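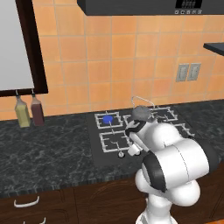 Appel à contributions : « Loyauté, dissidence, obéissance »
Cahiers Altura, numéro 17
Publié le 2023-10-16

Les Cahiers Altura, revue d'essais politiques et de philosophie civique, préparent leur dix-septième numéro et recherchent des auteurs. Le thème retenu est celui de la loyauté envers les institutions : ce qu'un citoyen, un élu ou un fonctionnaire leur doit, et à partir de quel moment il peut légitimement s'en écarter.

La revue paraît en français, sur papier et en ligne. Elle est publiée par l'association Fura, qui organise aussi les rencontres de Mumcombe. Les textes retenus pour le numéro pourront y être présentés par leurs auteurs.

Le sujet

La question du serment est ancienne. Prêter serment à une personne, à une constitution ou à une fonction n'engage pas de la même manière, et les régimes qui ont changé de formule l'ont souvent fait en période de crise. Nous souhaitons des textes qui partent de cas précis, anciens ou récents, et qui en tirent une position argumentée.

Les propositions peuvent porter notamment sur :

- le serment des agents publics, son histoire et sa disparition dans certains corps
- la démission comme acte politique
- le devoir de réserve et ses limites
- la discipline de vote dans les assemblées locales
- le lanceur d'alerte face à son administration
- la désobéissance civile et l'acceptation de la peine
- l'usage du mot « patriote » dans le débat public

Cette liste est indicative. Une proposition qui aborde le thème par un autre côté sera lue avec la même attention. Nous avons déjà reçu plusieurs textes généraux sur la désobéissance civile ; ceux qui s'appuient sur un dossier d'archives ou sur une expérience de terrain auront plus de chances d'être retenus.

Qui peut répondre

L'appel est ouvert à toute personne majeure, sans condition de diplôme ni de nationalité. Les numéros précédents ont réuni des enseignants, des juristes, des élus municipaux, des étudiants et des retraités de la fonction publique. Les textes à deux auteurs sont acceptés. Une même personne ne peut envoyer qu'une proposition.

Les élus en exercice peuvent participer, à condition d'indiquer leur mandat dans la notice de présentation. La revue ne publie ni programme ni tribune de campagne.

Format des textes

Trois formats sont prévus :

Essai : 4 000 mots au maximum, notes comprises.
Note de lecture : sur un ouvrage en rapport avec le thème, quelle que soit sa date de parution.
Témoignage : récit à la première personne, sans appareil de notes.

Les textes doivent être inédits. Les traductions sont possibles si l'auteur détient les droits et joint l'original. Les citations seront données en français, avec la référence complète de l'édition utilisée. Merci de ne pas mettre en page vos documents : pas de colonnes, pas de lettrines, pas de tableaux.

Ce qu'il faut envoyer

La proposition tient sur deux pages et comprend :

- un titre provisoire et le format choisi
- un résumé de l'argument
- les principales sources
- une notice biographique de quelques lignes
- une adresse électronique valide

Il n'est pas nécessaire d'envoyer le texte complet à ce stade. Si vous l'avez déjà rédigé, signalez-le et nous vous le demanderons au besoin.

Les propositions se déposent au moyen du formulaire en ligne de la revue, rubrique « Contributions ». Un accusé de réception est envoyé automatiquement. S'il ne vous parvient pas, vérifiez vos courriers indésirables avant de renvoyer le dossier.

Lecture et sélection

Chaque proposition est lue sans nom d'auteur par 3 lecteurs. Leur avis est transmis à l'auteur, que la réponse soit favorable ou non. Les auteurs retenus travaillent ensuite avec un membre de la rédaction, qui peut demander des coupes ou des précisions. Aucune modification de fond n'est faite sans leur accord.

Le numéro paraîtra en septembre de l'année prochaine.

Rémunération et droits

Les essais et les témoignages sont rémunérés au forfait, versé à la parution. Les notes de lecture donnent droit à l'envoi de l'ouvrage et à 2 exemplaires du numéro. L'auteur conserve ses droits et peut republier son texte ailleurs un an après la parution, en mentionnant la revue.

Bourse D'Amico

Une bourse D'Amico est attribuée à l'auteur d'un premier essai publié. Elle couvre le déplacement et l'hébergement pendant les rencontres de Mumcombe. Pour y être candidat, il suffit de cocher la case correspondante dans le formulaire.

Les questions sur l'appel peuvent être adressées à la rédaction par la page de contact. Nous ne donnons pas d'avis par téléphone sur un sujet avant le dépôt de la proposition.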